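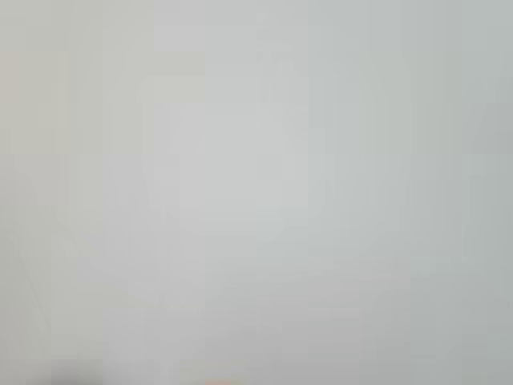 Saranya Kotian has spent most of the spring swapping grippers on and off the same arm, and she's still grinning about it. "I could do this all day," she says. "I mean, I do do this all day!"

Her bench at Lirombridge has 3 grippers on trial: the two-finger Woritz, the softer Kurian, and a suction cup model from Nelberg that she didn't expect to like. Each one gets the same 16 household objects, from a teaspoon to a bag of rice, and so far she has logged 3,978 picks.

The Kurian won her over first. "It's so gentle with odd shapes. You give it a pear and it just sort of hugs it." The Woritz is quicker and much better with cutlery, though she finds it fussy about where it closes. And the Nelberg? "Brilliant on boxes, hopeless on the rice. I've got a real soft spot for it, though."

Wrist cameras are her other big interest. She moved hers twice in April, trying to keep both fingertips in view (the cable kept getting in the way), and went back through 1,522 of the recorded picks to compare the two mounts. The lower one came out ahead, mainly on small things like the teaspoon.

Next she wants to try a different controller, one that lets her set the squeeze by hand with a dial. "I've been begging for a dial," she says. "It arrives next month and I've already cleared a shelf for it."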